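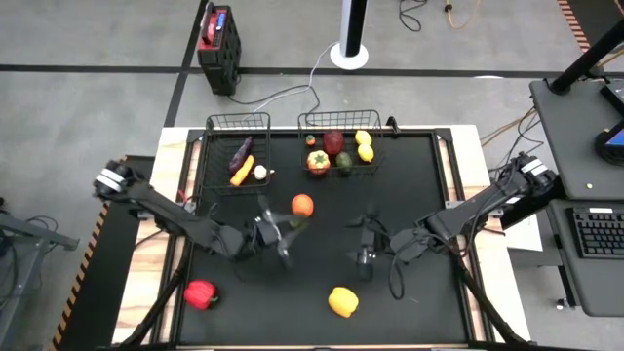
3.2 물품의 구성

분류 대상은 과일과 채소의 모형으로 한정하였다. 실물을 쓰면 회차가 진행되면서 색과 무게가 변하고, 같은 품종 안에서도 개체 차가 커서 회차 간 비교가 어렵다. 물품 목록은 Gruston 목록의 품명 체계를 따랐으나, 원 목록에서 하나로 묶여 있던 파프리카는 빨간색과 노란색을 별도 항목으로 분리하였다. 두 물품은 기본 형태가 같고 색만 다르므로, 형태를 기준으로 한 분류와 색을 기준으로 한 분류가 어긋나는 지점을 만든다. 레몬은 같은 품목이 둘 포함되며, 기록에서는 서로 구별하지 않았다.

물품의 외형은 장축의 유무에 따라 먼저 나누었다. 가지와 길쭉한 노란색 채소는 장축이 뚜렷하여 놓인 방향을 기록할 수 있다. 오렌지처럼 구에 가까운 물품은 방향을 기록하지 않고 위치만 기록하였다. 마늘, 레몬, 아보카도는 그 중간에 해당하며, 한쪽 끝이 좁아지는 정도가 물품마다 달라 예비 기록에서 기록자 간 불일치가 가장 많았다. 이 불일치를 줄이기 위하여 본 기록에서는 세 품목의 방향을 "가로", "세로", "판정 불가"로만 적었다.

색은 별도의 측색 없이 품명에 붙인 색 이름으로 기록하였다. 노란색 범주에는 레몬, 노란색 파프리카, 길쭉한 노란색 채소가 들어간다. 주황색 범주에는 오렌지와 호박형 물품이 들어가며, 호박형 물품은 윗부분이 녹색이지만 면적이 넓은 쪽을 택하였다. 주황과 빨강의 경계에 있는 작고 둥근 물품은 기록자에 따라 판정이 갈렸다. 해당 물품은 범주를 강제하지 않고 "주황/빨강"으로 남겼으며, 색 범주별 집계에서는 제외하였다. 기록지의 양식은 Brevar 서식을 축약한 것이다.

3.3 파프리카의 자세와 식별

파프리카는 다른 물품에 비하여 자세에 따른 윤곽의 변화가 크다. 세워 놓으면 윗면의 엽과 그 사이의 홈이 보이고, 눕혀 놓으면 엽의 측면이 겹치면서 윤곽이 낮고 길어진다. 표면에 광택이 있으므로 밝은 부분의 위치도 자세에 따라 달라진다. 예비 기록에서는 "세움"과 "눕힘"을 바닥과 닿은 면으로 판정하도록 하였으나, 물품이 탁자에서 들린 상태에서는 이 기준을 적용할 수 없었다. 본 기록에서는 엽이 모인 끝의 방향을 기준으로 삼아, 그 끝이 위를 향하면 "세움", 옆을 향하면 "눕힘"으로 적었다. 이 기준은 탁자 위, 바구니 안, 이동 중의 세 상태에 모두 적용된다.
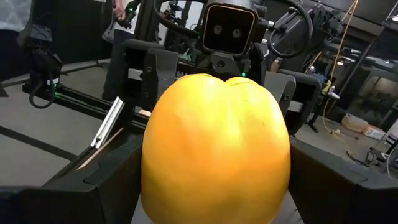 그림 4. 노란색 파프리카의 "세움" 자세. 엽이 모인 끝이 위를 향하며, 두 엽 사이에 얕은 홈이 있다.

그림 4에서 표면의 희미한 반점과 흠은 색 판정에 영향을 주지 않는 것으로 처리하였다. 반점의 수와 위치도 기록 항목에 넣지 않았다. 다만 빨간색과 노란색 파프리카의 윤곽만을 비교하는 하위 분석에서는 색 정보를 지운 선도를 사용하였고, 이때 엽 사이의 홈은 윤곽선과 같은 굵기로 그렸다. 홈을 생략한 선도에서는 눕힌 파프리카가 호박형 물품과 혼동되는 경우가 있었다.

3.4 바구니와 탁자면

용기로는 검은색 철망 바구니 2개를 나란히 두었다. 기록에서는 탁자 앞쪽에서 볼 때의 좌우에 따라 좌측 바구니, 우측 바구니로 부른다. 철망은 격자가 성글어 안에 든 물품이 옆에서도 보인다. 막힌 용기를 사용한 Takács의 배치안에서는 바닥에 깔린 물품이 위에 얹힌 물품에 가려 회차 종료 후에만 확인되었으며, 본 연구에서 철망을 택한 이유도 여기에 있다. 반면 철망 너머의 물체가 격자 사이로 함께 보이므로, 어두운 색의 물품은 배경과 구별되지 않을 수 있다. 가지와 아보카도가 이에 해당한다.

바구니 안의 위치는 앞뒤와 좌우로만 구분하고 높이는 기록하지 않았다. 한 물품이 다른 물품 위에 얹힌 경우에는 아래 물품의 위치를 먼저 적고 위 물품에 겹침 표시를 붙였다. 바구니 테두리에 걸친 물품은 바구니 밖에 있는 것으로 보았다. 테두리에 걸친 채로 기록이 끝난 회차는 따로 표시하되 분석에서 제외하지는 않았다.

탁자면은 검은색이며, 노란색 및 주황색 물품과의 명도 차가 크다. 물품과 용기의 대비를 같은 조건으로 유지하기 위하여 깔개는 쓰지 않았다. Mitero 과제의 초기 배치에서는 흰색 깔개를 사용하였으나 마늘의 윤곽이 바닥과 섞이는 문제가 있었다. 검은 탁자면에서는 마늘 대신 가지의 하단 윤곽이 불분명해지는데, 가지는 길이가 길어 위치 판정에는 지장이 적었다.

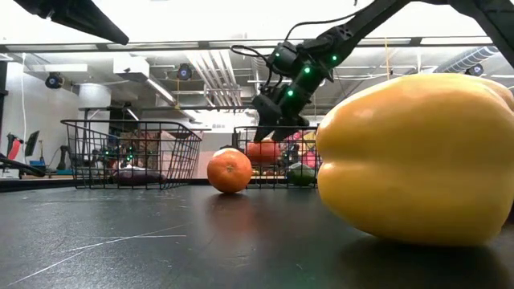
이 절의 최종 수정: 6월 1일 (금)

탁자면은 완전한 무광이 아니다. 낮은 시점에서는 오렌지 아래로 붉은빛의 흐린 반사가 길게 나타나고, 물품 바로 밑에는 짙은 그림자가 생긴다. 기록자가 반사의 아래쪽 끝을 물품의 가장자리로 읽으면 위치가 실제보다 앞쪽으로 적힌다. 이에 따라 구형 물품의 위치는 접촉 그림자를 기준으로 판정하였다. 눕힌 파프리카는 그림자가 물품의 한쪽으로 넓게 퍼지므로 같은 기준을 쓰지 않고, 보이는 윤곽의 양 끝을 이은 선의 중점을 위치로 하였다.

탁자면 왼쪽의 밝은 긁힘 자국은 지우거나 덮지 않았다. 사선으로 길게 난 자국과 이와 만나는 가로 방향의 가는 자국은 모든 회차의 도면에 옮겨 적었고, 회차 사이에 도면을 맞출 때 보조 기준선으로 사용하였다. 주변의 작은 흰 점은 기준으로 삼지 않았다. 점은 표면의 흠인지 떨어진 부스러기인지 구별하기 어렵고, 부스러기라면 회차마다 위치가 달라질 수 있다.

3.5 기록 단위와 제외 기준

한 회차는 물품이 탁자면과 바구니에 나뉘어 있는 상태에서 시작한다. 시작 배치는 7종이며, 배치마다 바구니 안에 미리 들어 있는 물품이 다르다. 전체 회차는 50회를 넘지만 분석에는 50회만 포함하였다. 제외된 회차는 시작 배치가 도면과 달랐던 경우와 물품이 탁자 밖으로 나간 경우이다. 기록의 최소 단위는 물품 하나의 위치 변화이며, 위치가 같고 자세만 바뀐 경우도 한 건으로 적었다. 이 기준에 따른 기록은 총 1940건이다.

기록은 두 명이 독립적으로 수행하였고, 판정이 갈린 건은 Benjamín Barrientos가 도면과 대조하여 확정하였다. 확정 과정에서 품명이 바뀐 건은 원 판정을 함께 보존하였다. 레몬끼리 자리가 바뀐 것으로 의심되는 건은 위치 변화로 세지 않았다. 길쭉한 노란색 채소는 Gruston 목록에 대응하는 품명이 둘 이상이어서 본문과 표에서 모두 외형에 따른 명칭을 유지한다.

바구니 사이의 이동과 탁자면에서 바구니로의 이동은 서로 다른 항목으로 집계하였다. 전자는 이미 이루어진 분류의 수정으로, 후자는 최초 분류로 해석한다. 같은 회차에서 물품이 바구니를 벗어나 탁자면에 놓였다가 다시 바구니로 들어간 경우에는 두 건으로 적고, 도착한 바구니가 처음과 같은지를 비고란에 남겼다. 항목별 집계는 4.1절의 표에 제시한다.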